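Prastley Hand-Held Gripper Kit, two-finger, self-build
Sold by Bevetcombe Workshop Supply

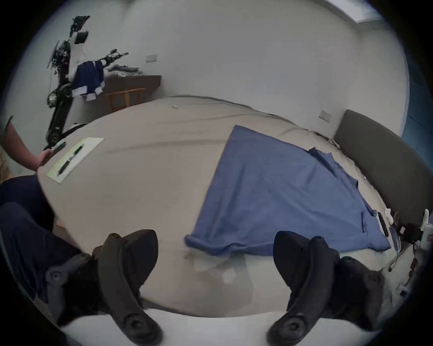
We were not in a hurry to stock this one. Most home-build gripper kits we've been sent over the years ended up in a drawer, and the sales sheet for the Prastley didn't help. It promised "natural handling of everyday fabrics," and we have heard that before. So Tharun Rai built one at home and used it on T-shirts and whatever else was going to be folded anyway, and what follows is based on his notes and not on the sheet.

What you get

Two curved fingers, black, with padded jaw tips
Pivot hubs, screws and joint caps
Body section, dark gray
Camera mount (no camera)
Printed build guide, 19 pages

You supply the camera, a screwdriver that fits properly, and a flat place to work.

Building it

The guide says one evening. Tharun took 2. The body goes together without trouble. The fingers don't, because the pivot screws need to be snug enough to stop side play and loose enough that the jaw still closes evenly, and the guide gives this a single sentence. Tighten a little, work the fingers, tighten again. If one finger moves ahead of the other, back off the hub on the slow side first.

Do not use thread lock until you're happy. The Schumacher kit we used to sell had the same weak point, and we got a lot of those back with the hubs glued solid.

On cloth

Cotton is fine. It will pick up a single layer by a hem or a sleeve if you come in low and pinch a fold. Flat cloth on a soft surface is harder, and a mattress is about as hard as it gets, as the sheet underneath wants to come up too. The sheet claims "reliable single-layer pickup." We would not put the word reliable on it. Practice helps more than any adjustment we tried.

Thin slick fabric, forget it with the stock pads. Gekham makes a softer pad that fits the same tips, sold separately, and we think it should have been in the box.

Camera view

With a wide lens on the mount you get both fingertips and a great deal of the room. Straight edges bend toward the sides, so don't judge distances from there. Check that both tips show before you record anything.

Life

Prastley rates the pads for 1,500 closings. We haven't tested that and can't tell you whether it is true. Spare pads are due in June.

Who should skip it

Anyone who wants a finished tool. Anyone expecting it to do the folding: there is no motor, your hand does the work.

Price: 200, plus shipping. Returns accepted on unbuilt kits only.

Page last checked 03/03/2024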